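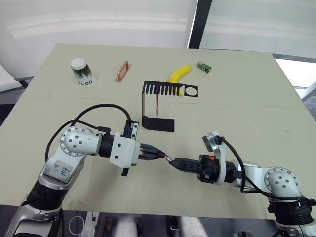 The two-arm bench cell at Gradora, with a red wire held in the left gripper.

We went to Gradora's demonstration room in March to look at the Kinance, a two-arm bench kit they sell for light assembly work. Hefin Wynne and I made the trip from Tillman, where we build small wiring looms and still do all the routing by hand. Morfudd Hopkin met us at reception and Isamu Kudo ran the session.

The kit is two arms, two grippers, a controller and a year of support. It is sold as one package and Gradora will not split it. The arms can be mounted on a bench you already have, provided the top is flat and does not flex.

Most of our time went on wire handling, as that is our problem. The test piece is a bent black metal plate with a row of narrow slots along its upper edge, and the task Isamu set up is to get thin wires into the slots. He keeps other objects on the table as well, among them a copper-coloured bracket and a toy banana, for customers who want to see different shapes picked up.

The fingers on the grippers are narrow, and for our work that matters more than lifting strength. One arm can pinch a wire while the other comes in from the opposite side, so the tips have to meet very closely. Hefin asked for the same handover again and again and wrote down the times. The average was 18 seconds. Our people take less than that, but they do not do it all night.

Teaching a new task took Isamu 15 minutes for a simple pick and place. Wire routing takes much longer and Gradora would want to do the first one for us. Their log for the demonstration cell stood at 864 completed wire runs.

Points we raised: the cables on the outside of the arms could catch on our fixtures, and spare fingers come only from Usard, with a three-week wait. Morfudd said a cable sleeve can be ordered as an extra. The price for that was not on the sheet.

Monthly hire is £2,581 with delivery included. Sombat Sangkhawat in our purchasing office has the quote, and we have asked for a trial using our own loom boards and wire.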